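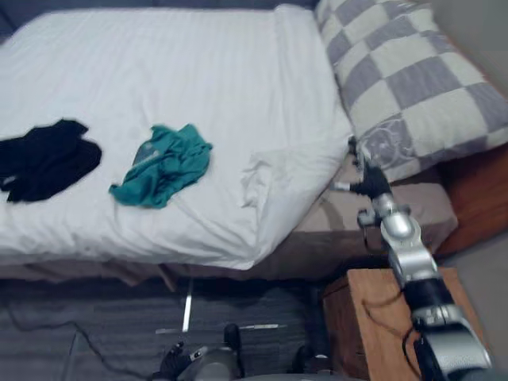

Ticket 2000: White sheet will not stay on guest bed
Property: Skesari Guest Rooms, room 10
Status: Open (again)
Date: April 22, 2024

Reported problem
Sheet creeps off the mattress at the pillow end. Beige and brown mattress pattern showing, with a fat fold of white bunched up next to it. Guest describes the effect as "like sleeping in an envelope."

Also on the bed: one black garment, one teal-green garment, both crumpled. Not part of the fault. Please move them to the chair before starting work, and please stop logging them as linens.

Steps tried
1. Pulled sheet toward the pillow. Foot end came loose.
2. Pulled sheet toward the foot. See step 1.
3. Put the checkered pillow on top of the problem. Closed ticket. Ticket reopened by guest, who had moved the pillow in order to use it.
4. Washed at 50 instead of the usual setting. Sheet is now very clean and still too short.
5. Fitted 2 Fokel sheet clips. One held. The other is somewhere under the bed and will be found by a bare foot.

Notes from linen desk
Tahiri laundry says the sheet went out the right size. Possible — the mattress was swapped in April and is deeper than the old one. Deep-pocket sheet ordered from Voltby.

Next action
Fit new sheet when it arrives. Iron out the creases only if somebody complains. Leave ticket open until a guest has slept on it.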